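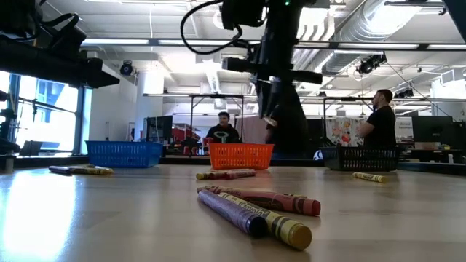
Crayons on a wooden table, with orange and blue baskets behind.

Child care rebate and payroll levy changes start in April

The provincial budget passed last month changes two things that most of our members deal with every pay period: the payroll levy and the rebate for employers who help staff with child care costs. Both take effect in April. Neither is large on its own, but firms that use outside payroll software should check their settings before the first April run.

The payroll levy threshold goes up, so a number of smaller firms will stop paying it altogether. According to the finance ministry's summary, the test is still total wages across all related companies. If you own two businesses and each falls under the line by itself, you add them together. This caught several members when the threshold last moved, and the penalty notices took months to sort out.

Firms that drop below the threshold still have to file a final return for the old rate period. Leaving it out does not close the account. The levy office will keep issuing estimated assessments until it receives a return marked final, and interest is charged on the estimates.

The child care rebate is the part we have had the most calls about. Until now an employer could claim back a share of what it paid toward licensed care, but only if the space was on the employer's own premises or leased by it. From April the payment can go to any licensed provider, including home-based ones. The rebate is capped at $200 a month for each child under 6, and it goes to the employer, who is expected to have paid the provider or the employee first.

You will need the provider's licence number, a receipt for each month, and a signed form from the employee. The form is not on the ministry's website yet. We have asked for it and will send it out when we have a copy.

Siu-fong Shih, who does the books for Skalletti and for Flomell, went through the draft rules for us and raised a point about timing. The rebate is claimed quarterly, but the cap is monthly. An employer that pays a provider for three months in one cheque could be treated as having paid it all in one month, and lose most of the claim. Her advice is to pay monthly or to get a receipt that splits the amount by month. The ministry has told us it will look at this, but we would not count on a change before the first claims are due.

Members using Pludex for payroll will get an update that includes the new threshold. It does not handle the rebate, which has to be claimed separately through the business tax portal. If you do your payroll on a spreadsheet, the levy rate table at the back of the employer guide has been replaced and the old one should not be used.

There was no movement on the small business income tax rate. Our submission asked for a cut and 234 members signed it - thank you to those who did. The minister's reply says the rate will be reviewed in the fall, after the mid-year revenue figures are in. We plan to send a shorter submission then, and would like to hear from members whose costs have gone up because of the property assessment changes.

A lunch-hour session on the rebate will be held in the Mizuno Building, second floor, starting at noon. There is room for 20. Please call the office to put your name down, and bring a recent levy return if you want someone to look at it.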